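Cahier d'atelier, Dosance
18 février 2026

Matinée consacrée au coin aux petites choses, celui que je remets de semaine en semaine depuis novembre. Zohreh Pakzad m'avait laissé un mot très gentil pour me rappeler que le plateau à bord doré devait servir à présenter et que j'en avais fait, petit à petit, un vide-poches (elle a raison, bien sûr). J'ai gardé la nappe bleue à carreaux, et derrière, le tissu écossais rouge aux oursons, que j'aime toujours autant, avec leurs petits nœuds rouges ou verts. 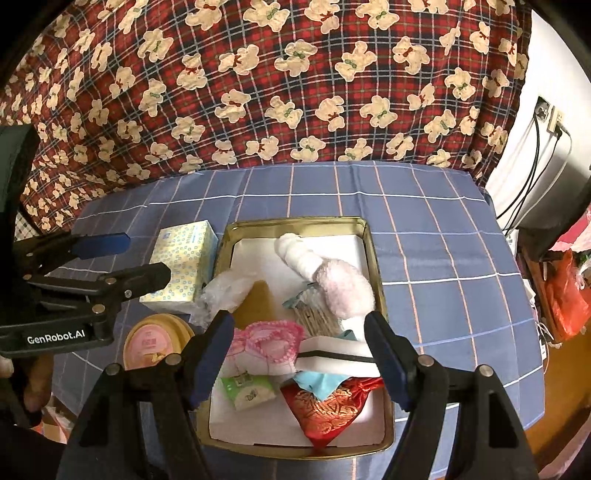
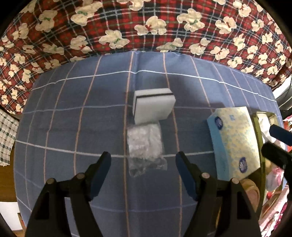

La nappe bleue et le tissu aux oursons, sur les deux vues.

Le plateau

Le fond de mousse blanche reste, il empêche les objets de glisser sur le métal et il donne un fond clair qui fait ressortir les couleurs. La peluche blanche et rose pâle prend trop de place couchée en travers, surtout avec le fagot de bâtonnets en bois coincé dessous. Je pense la sortir du plateau et la poser devant les oursons, où elle sera en bonne compagnie !

La pochette en brocart rouge et or est de loin la plus jolie pièce, et elle disparaît à moitié sous le tissu bleu clair. À mettre devant, bien à plat, la broderie visible. Zohreh Alipour me dit que sa tante en cousait de semblables pour la boutique Esfahani, et qu'il faut les brosser à sec, dans le sens du motif, jamais avec une éponge. Je le note ici parce que je l'aurais sûrement oublié.

La dentelle rose à volants : à défroisser à la vapeur, fer tenu à distance, puis à rouler. En boule comme ça, elle prend des plis dont on ne vient plus à bout.

Le bloc blanc à bande foncée

Je le préfère debout sur la nappe, au milieu du bleu, on le voit enfin. Gardé à part du reste pour le moment.

À côté

La boîte de mouchoirs jaune pâle à petits ronds bleus fait double emploi avec le paquet vert et blanc. Je laisse la boîte et je range le paquet dans le tiroir 6. La boîte ronde orange et rose reste sur la table. Le sac plastique transparent tout chiffonné, à plier ou à jeter, je n'ai pas encore tranché.

Reste à faire

Repasser la nappe, il y a un pli qui me chagrine.
Demander à Drunadia un coupon du même écossais, environ 43 cm, pour un petit sachet assorti.
Reporter la pochette dans le registre, ligne 214, et relire la ligne 39 avec Zohreh P., son écriture m'échappe.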